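From the Villanueva Kitchen - February 2018

Well, friends, it has been oatmeal cookie season at my house for weeks now, and I am finally ready to share the recipe so many of you wrote in for after the October bake sale! These are the soft kind, with browned butter and chopped dates, and they keep beautifully in a tin if your family leaves you any. My neighbor Ilona Szabó gave me the idea of soaking the dates in hot coffee first, and I will never go back to dry ones (sorry, Mom).

You start by browning 200 grams of butter in a light-colored pan so you can see what it's doing. Let it foam up, swirl it now and then, and take it off the heat when it smells like toasted nuts. Pour it into your mixing bowl, brown bits and all, and go fold some laundry while it cools down a little.
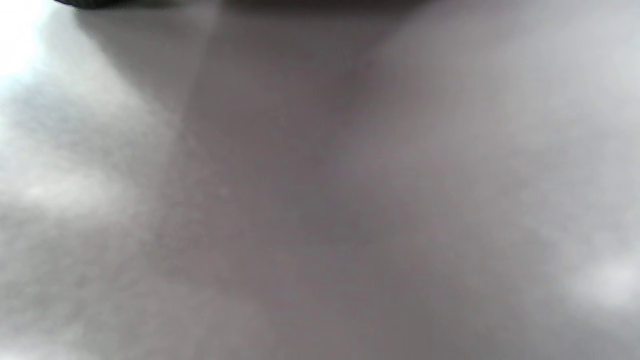

Once the butter is cool enough to touch, beat in the brown sugar, then 2 eggs and a good splash of vanilla. Stir in the flour, oats, baking soda and salt with a wooden spoon, and then the drained dates. The dough will look too loose, and you'll be tempted to add more flour - please don't! Cover the bowl and chill it for an hour, and while you wait you can get your icing right. I like it plain and smooth, a soft pale gray-white with no shine to it, much like the color in the photo, and a pinch of cinnamon will take it there from bright white. It should fall off the spoon in a slow ribbon.

Bake them until the edges are set and the middles still look underdone, then leave them on the tray for five minutes before you move them. Ice them when they're completely cool.

Florencio Moya wrote to ask if the dough freezes, and yes, it does! Scoop it first, freeze the balls on a tray, and tip them into a bag. They go straight into the oven from frozen with a couple of extra minutes. Next time I'll have my lemon bars for you, the ones with the shortbread bottom.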